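Drumach Stitch Patterns

A collection of written knitting patterns, transcribed into one consistent set of abbreviations.

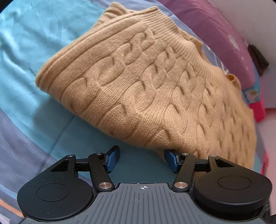

Braided cables with flat stockinette channels between the columns.

Contents

The set holds 102 patterns in plain text, one file per pattern. Together they come to 3221 rows of instructions. Cables make up 67 of the patterns; the rest are ribs, lace and edgings.

Fields

name – the title used in the source leaflet
repeat – stitches in one repeat, plus edge stitches
rows – rows before the pattern starts over
text – the instructions, one row per line
notes – anything the transcriber wanted to flag

Source

Typed from the Elthorpe leaflets by Emmett Dvorak. Ghislain Gosselin checked the stitch counts and knitted swatches of the cables. Obvious misprints were fixed and the original wording kept in the notes field.

Known problems

Wrong-side rows are left out where the leaflet says "purl back". Two lace patterns have no row count. Left and right crosses follow the leaflets, which are not always consistent – check the notes before you cast on.

Charts are not included.

Last updated Tuesday, July 26, 2022. Send corrections to Emmett with the file name and row number.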